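Skodness 28 rolling rod tube, one season in

I bought the Skodness 28 because Coneck Charters kept bending my cheaper tubes in the van on the way to the marina, and because the ad promised it would "survive any dock." I'm always wary of a promise like that. It cost me more than my second-best reel.

It has done four trips since July. The shell is fine. The wheels are a different story, and after the long planks at Ostulard one of them has a wobble I can feel through the strap.
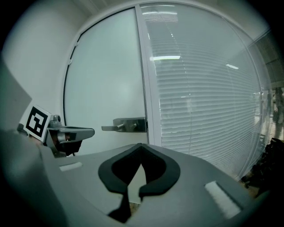 The foam inserts are cut for thin rods, so my two trolling rods with the big roller guides only go in if I leave one insert out. Then they knock together. Skodness says the tube holds four. Maybe it does if you fish for perch. Leena Heinonen, who shares the boat with me most weekends, got three of hers in and needed both of us to get them back out.

The latch is what bothers me most. It's a tiny push button you have to find with your thumb, and with cold fingers and a little sunscreen on them I miss it every time. They also put the key lock on the opposite end, for reasons I can't guess.

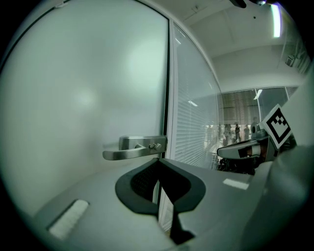 Price is where I really start to grumble. The Lappalainen tube is 77 dollars, the Skodness is 100, and for the extra money you get wheels and a logo. I'd have paid it gladly for a decent latch. A plain office door gets this right, with a lever you can push down with an elbow and a little round thumb-turn on the same metal plate. The Lappalainen has a big dumb buckle, and I've never had to look at it to close it.

I'm keeping the Skodness for flights. For the boat I've gone back to the old one with the dent.

Two and a half stars out of five.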